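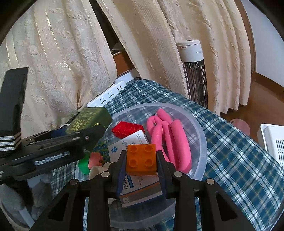 An orange block held between the finger pads of a hand-held gripper, over the mixed-item tray.

Tips for running a pick-and-sort tray at home
Workshop notes, Mosberg bench pages. Updated in June.

These tips come from a comparison we ran on demonstrations recorded with hand-held grippers. The total was 3,932 picks. The question was whether tray setup changes how well a policy trained on the recordings copes with a tray it has not seen. It does, and most of the useful changes cost little.

Tray
Use a round tray with a raised rim. Small parts pushed to the edge stay in reach. Lay it on a cloth, and pull the cloth flat before each run.

Mix of items
Put hard blocks in with boxes and soft things. In the Godinho set, which held only blocks, the trained policy failed on 313 test picks. With a mixed tray and the same number of tests, it failed on 59. Most of the remaining failures were thin boxes lying flat.

Placing
Let items overlap. A block resting over a carton is a harder pick than one on bare plastic, and the recordings need both. Tip the items in from a bowl – do not arrange them by hand.

Grip
Close on two opposite sides of a block, with the studs clear of the pads. Squeeze until the block stops sliding, then lift straight up. Corner grips were marked as errors in our log even when the block came up.

Two grippers
Keep the second gripper at its own side of the tray until the first has lifted clear. Crossed arms hide the item from the camera. We dropped those clips, and the Clarkeo labeling script now flags them.

Pads
Wipe ribbed pads with a damp cloth every 2 trays. Dust in the ribs causes slow slip that is hard to see in playback. Let them dry fully before the next pick.

Light
Draw the curtains and use one steady lamp. Shifting daylight on clear plastic did more harm than dim light did.

Not tested: wet items, glass, anything heavier than a full mug. The Grevov tray liner is still on the list, along with square trays.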